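ENVS 2: Materials and Waste in Everyday Life
Unit 13 Handout: The Disposable Cup as a Composite Product
Prepared by Petrică Vlad for the Brarnivbridge campus. Tutorial leader: Ryota Sakamoto.

Purpose of the unit

This unit considers single-use beverage packaging as a case in the difficulty of recovering composite materials. Students should complete the assigned reading in the course reader before the February tutorial and bring written answers to the questions at the end of this handout.

1. Construction

A hot-drink cup must hold liquid near boiling without softening, leaking or burning the hand. Paperboard alone cannot meet these requirements. The usual solution is a thin polymer lining, most often polyethylene, bonded to the inner face of the board. Double-wall cups add a second paper layer with an air gap for insulation. Polylactic acid (PLA), derived from plant starch, is used as an alternative lining and behaves differently at end of life.

The board itself is commonly made from virgin fibre. Long fibres give stiffness at low weight, and food-contact rules restrict the use of recovered pulp in many jurisdictions.

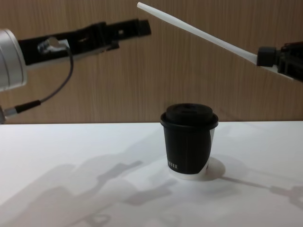
2. Recovery at the mill

Paper recycling begins with pulping, in which bales are agitated in water until the fibres separate. An uncoated newspaper breaks down quickly. Lined board resists wetting on the coated side and requires a longer residence time, after which the film must be screened out. Mills not equipped for this step treat cups as contamination.

The following terms will be used in the tutorial:

Residence time: the period for which material remains in the pulper.
Reject rate: the share of incoming material removed by screening and sent to disposal.
Yield: the share of incoming material recovered as usable fibre.

Students should note that a product may be technically recyclable and still have no collection route in a given municipality. The two claims are frequently confused in product labelling.

3. Lids and colour

Lids are normally a separate material stream and should be assessed apart from the cup. Polystyrene and polypropylene are both in general use, and the resin code moulded into the lid identifies which. Colour has a bearing on sorting. Optical sorters in many facilities rely on reflected near-infrared light, and plastics coloured with carbon black absorb it. Such items may pass the sorter unidentified and leave with the residual fraction. Pigments detectable in the near-infrared range are available as a substitute.
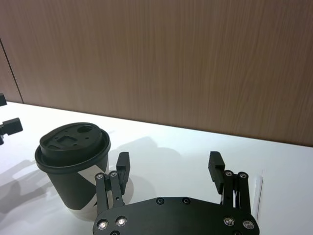
4. Case study: the Orkow return scheme

The Orkow scheme placed reusable cups in 13 cafés under a deposit of $2. Of 1481 cups issued in the first term, 93 were not returned. Read the Nakajima summary in the course reader and consider what further data would be needed to compare the scheme with single-use supply. Washing energy, transport distance and the number of uses per cup should all be addressed.

5. Tutorial questions

Explain why a polymer lining increases residence time in the pulper.
Distinguish between compostability under industrial conditions and in a backyard bin, with reference to PLA.
Identify the accepted waste streams in your own municipality and state where a lidded cup should be placed.

Answers are to be submitted at the Bulell Building office by 4:00 p.m. on the day of the tutorial. Late work is subject to the policy in the course outline.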